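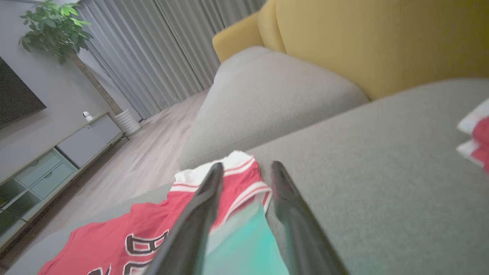 Svetozár Říha pregunta si se puede lavar una camiseta de baloncesto con agua caliente «solo una vez». Se puede, claro. También se puede jugar con ella luego – si tienes siete años.

¿Al revés o al derecho?
Al revés, siempre, y en frío. Las letras duran más.
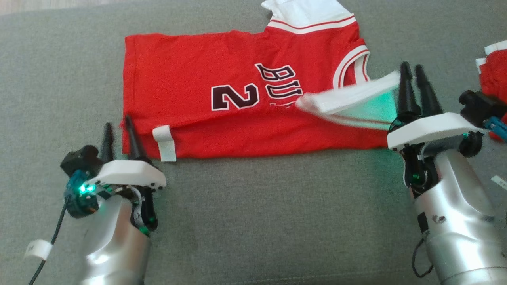

¿Y la secadora?
No. Tampoco en el programa delicado, que de delicado tiene el nombre.

¿Puedo plancharla?
Por dentro y con un paño encima. Sobre el número, jamás.

¿Suavizante?
Guárdalo para las toallas.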